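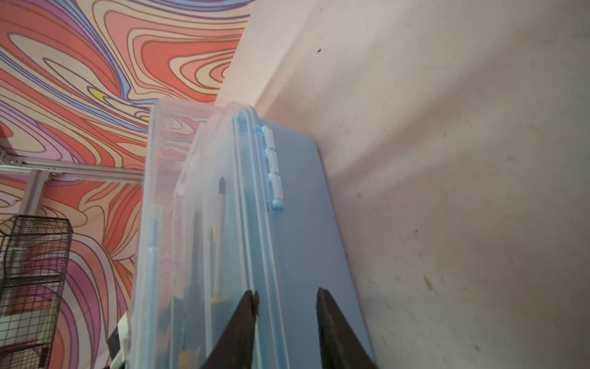 2 min read

Tavurus craft room, progress report for October
To: Dewanti Subramaniam

In this period we sorted the small tools into plastic cases with lids. From the grant we bought 50 cases, and 47 are now filled and have their place on the shelf. The other three stay in reserve. The cases let some light through, so the children can guess the content before opening. Labels are still missing on nine of them. I ask to move the label money to next month.

Wagner Brito

0 comments · 9 shares
Contact | Back to top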